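Part 4: Loading the shelves

By now your Mirkport unit should be standing up straight with all its boards in. Mine took me most of an evening, so if yours did too, well done and put the kettle on. I'm Beca, I look after the dry goods at Skikilach, and I've filled more of these than I care to remember!

This part is all about getting the boxes and bags on so you can find them again. 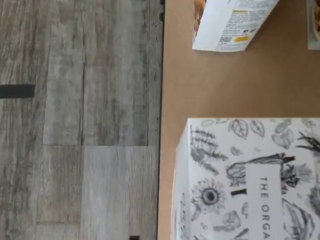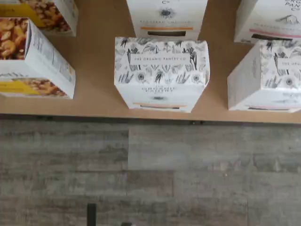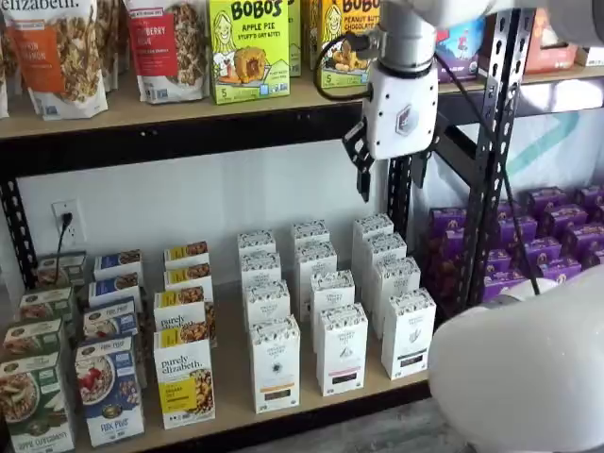 Packaged food on the boards. The third picture has the granola bags and the Bobo's boxes on the upper shelf.

1. Check each board is sitting flat inside its rail. Press down on all the corners. If it rocks, go back to Part 3 and reseat it before you put anything on top.

2. Wipe the boards with a barely damp cloth and let them dry. I skipped this once and had sawdust on everything until December.

3. Start with the lower shelf. Boxes go here, heaviest at the back, and I like to work from left to right.

CAUTION: Don't load the top first. An upright with all its weight up high can tip, and you won't enjoy picking up that much granola.

4. Stand your boxes with the brand name facing out. It sounds fussy, but a side panel full of ingredients tells you nothing when you're in a hurry — and you will be in a hurry.

5. Move on to the upper shelf. Resealable bags first, then boxes next to them to stop them slumping. Give the bottom of each bag a little shake so it sits square (a clear window helps, you can see when the contents have settled).

6. Keep flavours of the same brand together. Arwel James does his by colour and it does look lovely, but I can never find the peanut butter ones.

NOTE: Leave a finger's width between rows. If you have to tug a box out, its neighbour is coming with it.

7. Turn any box lying on its side the right way up, and pick up anything that's ended up on the floor. Check the corners before it goes back.

8. Go over the dates. Shortest at the front, always.

If a board bows once it's loaded, take everything off and ring Glenys Gape on extension 409. Have your unit number handy (ours is 2388, it's on the sticker inside the left post). Spare boards are kept in bay 11.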